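Dressing-table standard: notes on the revised layout

The guest room sheets at Faltstead were last reissued in September, and the section on dressing tables has now been rewritten. The old version ran to a page and a half and still left the position of the comb to whoever was on shift. The new one is shorter. It applies to all 39 rooms with a white table, and replaces section 4 of the housekeeping folder. Please remove the old pages when you file the new ones.

The table surface is matt and shows grease more readily than the gloss tops it replaced. Wipe it with a damp microfibre cloth, then a dry one, working towards the far border and finishing along the wooden edge strip. Do not use cream cleaner. It leaves a film that can only be seen at a low angle, normally by the guest.

Upright items go in the mesh cup. This means pencils, the nail file and the shoehorn if it is the short type. The cup stands directly on the table with no mat under it. Check the inside of the base before refilling, as pencil shavings and hair collect in the mesh and do not come out with a cloth. Turn the cup over above a bin and tap the rim, then brush the mesh from the outside.

Combs lie flat and are not to be stood in the cup. Youssra Kamel tried both arrangements on the second floor and found that combs stored upright caught in the mesh and had to be pulled free, with some loss of teeth.

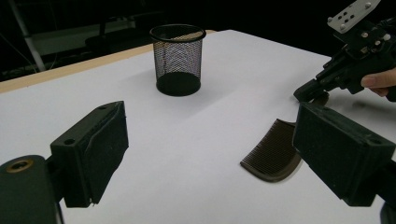 Brown comb laid flat on the white table, with the black mesh cup standing further back.

Combs in use by a guest stay where the guest left them. Combs between guests are replaced, and the used one goes in the grey return bag. The brown pattern is the current one. Stock from Avasora is being run down and should be used first on the ground floor, where the remaining cartons are kept. The reorder code for the brown comb is 1679, in cartons of 1000, so requests for single boxes cannot be met. Ask the linen room to split a carton instead.

Hairdryers, trays and tissue boxes are unchanged. The Takside mirrors have their own sheet – the hinge screws need checking monthly – and that sheet will follow once the spare parts list has been corrected.

Queries about the table layout should go to I-seul Pyo in the linen room. Replacement cups are held there too, and a bent rim is sufficient reason to ask for one.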